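Britach rebuilds cable runs on its two-arm packing cell

Firkside, 2023-01-26

The small automation firm Britach has finished a service of the two-arm cell at its Firkside workshop, and the cell is again doing its usual practice job, which is putting snack packets in a paper bag and taking them out. The work began in December, when the left arm started to lose its camera signal during long reaches. The fault came only at certain angles, so it took the technicians several days to find it.

The cell is simple to look at. Two white and black arms are fixed to a black rail at the near edge of a wooden table, with pale walls on the other three sides. Each gripper carries a small camera mount on top, and a purple cable goes back from there along the arm. It was this cable that caused the trouble. In the old arrangement it was tied too tightly near the wrist, and each deep reach pulled a little on the plug. 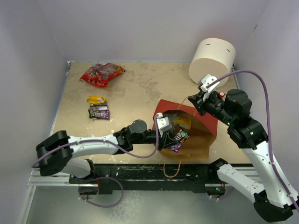
What was changed

The new cables are longer. The old ones measured 800 mm from the wrist plug to the first fixed tie, and the new ones measure 900 mm. The extra length stays in an open loop, so the wrist can turn without pulling. Under the rail the cables also hang in loops, and the technicians ask visitors not to push these back up for the sake of tidiness. A tight cable looks better but it breaks sooner.

The replacement cables came from Skatia, a supplier that Britach has used before. The first delivery had the wrong plug and had to be sent back, and this cost the workshop most of the holiday period. In the meantime the cell was run at low speed with the old parts.

While the arms were stopped, the technicians also checked the screws in the long white links and set the zero position of every joint again. The right arm needed only a small correction. The left arm needed more, probably from the months of working with a cable that held it back. The table top was left as it is, with its stains and scuffs, and there is no plan to change it before it becomes uneven.

After the new cables were fitted, the arms were moved slowly by hand through their full range, first one and then both together. Only then was the power for normal speed switched on. The service sheet now asks for this step each time a cable is touched.

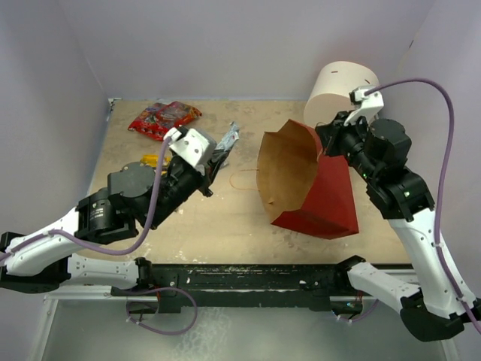
The cell at Firkside, with the left gripper at a silver foil wrapper and the right gripper holding the paper bag.

The bag job is a good test for the cables because it asks for uncomfortable positions. A gripper must come over the rim and point down, and the other arm often has to work close to it. Light wrappers are also difficult for the fingers. They fold, slide and catch on each other, and a joint that is a little out of position will show it very quickly.

The acceptance test was set at 52 reaches into the bag for each arm, with no lost picture from the wrist camera. The left arm failed the first time, when a tie was found in the wrong place. It was moved closer to the elbow and the test was started again from the beginning. Both arms have since passed.

The wrist view is important for the people who look after the cell, as the bag walls can hide the packets from the side. From the gripper they can check where the wrappers lie and whether both fingertips are in view.
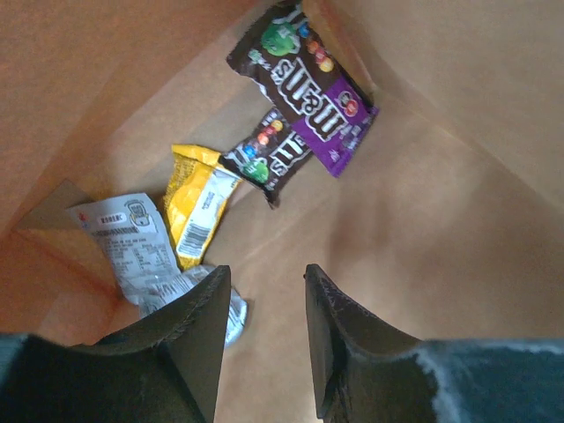

Next service

Britach plans the next inspection after 1000 hours of running. Until then, the ties and plugs will be looked at each morning before the arms are started. A written guide to the cable layout is being prepared with the engineering office Milošević, and it will be given to other workshops that use the same type of arm.

Related items
Britach opens second bench at Firkside
Skatia changes plug labels on short cables
Milošević office to hold evening talk on gripper care
Workshop hours over the holidays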